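The Shirt Drawer, Reconsidered

Mitali Biswas folds her shirts on a table. For years she used the bed, and she blames the mattress for most of her crooked hems.

"A bed gives way under your hands," she says. "You smooth one side and the other side moves."

Biswas runs a small alterations shop called Floria, where finished clothes go home folded in paper. She charges 4 dollars to press and fold a shirt, and in May she folded 1027 pieces. Knits take her the longest. They stretch if they are pulled, so she lays them out flat and works the wrinkles toward the hem with an open palm.

A blue knit shirt spread on a speckled beige tabletop, with a folded stack in the corner, is the kind of start she likes. The left edge is still a little crumpled and would get one more pass before the first fold.
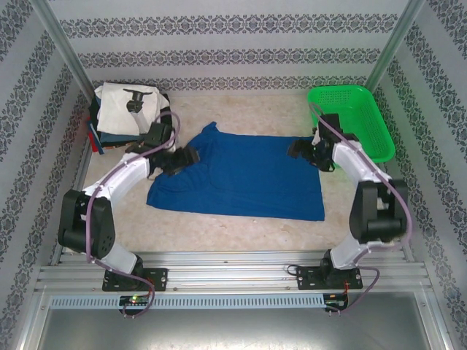

Building the Stack

Dark clothes go at the bottom of a Biswas pile and white ones on top, where lint is easy to spot. She stops at 11 shirts. Past that, the lower ones crease.

At home she keeps hers in a Birunen dresser, bought used for 89 dollars. The top drawer sticks in summer, so the sweaters go there.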